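Coughlan parish moves St. Lucy procession indoors, keeps the old date

Dec 15, 2020

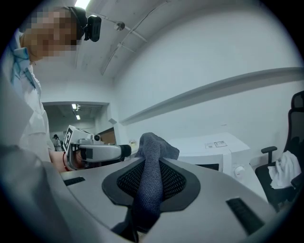
The Lutheran parish of Coughlan held its St. Lucy's Day procession inside the church this year, the first time it has not gone through the streets since the custom was taken up again 36 years ago. The route normally runs from the school on Jeditz Street to the church door, a walk of 59 minutes at the pace of the youngest children.

Attendance was limited, and families signed up ahead of time for one of four short services. In most years some 200 people follow the procession.

Pastor Hauke Ehlers said the parish council talked in August about putting the event off until spring. The council decided against it.

"Lucy belongs to the dark part of the year," Ehlers said. "If you carry candles in May, it is a nice walk, but you have lost the reason for it."

St. Lucy's Day falls on December 13. Lucy was a Christian of Syracuse, in Sicily, who by tradition was put to death in the year 304 during the persecution under the emperor Diocletian. Her name is related to the Latin word for light, lux. Under the old Julian calendar, which had drifted away from the sun over the centuries, her feast came close to the winter solstice and was counted as the longest night of the year. When the Gregorian calendar was brought in, starting in 1582, the solstice went back to about December 21, but the feast stayed on the 13th.

In Scandinavia the day is kept with a girl in a white gown and red sash who wears a crown of candles. Saffron buns are eaten in the morning. The form of the procession known today is mostly Swedish and spread widely in the early 20th century. Italians in Sicily mark the day with cuccia, a dish of boiled wheat, in memory of a grain ship said to have arrived during a famine.

Both customs are followed in Coughlan. The buns come from Fosari Bakery, and the wheat dish was added later by families from the south side of town. This year the food was packed in paper bags and handed out at the side door after each service.

Siriporn Sriwong, who directs the children's choir, said the singers were placed in pairs along the side aisles. They sang three verses of the Lucy song and one of an Advent hymn. Battery candles were used in the crown, as they have been for several years.

The collection came to $2,395. It will go to the Plullance House shelter, which has received the Lucy offering every year since it opened.

Ehlers said the parish expects to return to the street route next December. The banner and the older gowns have been put away in the sacristy until then, and parents who still have gowns at home are asked to return them to the parish office by Epiphany, January 6.

The remaining Advent services will be held at the usual times. Sign-up sheets for Christmas Eve are at the back of the church.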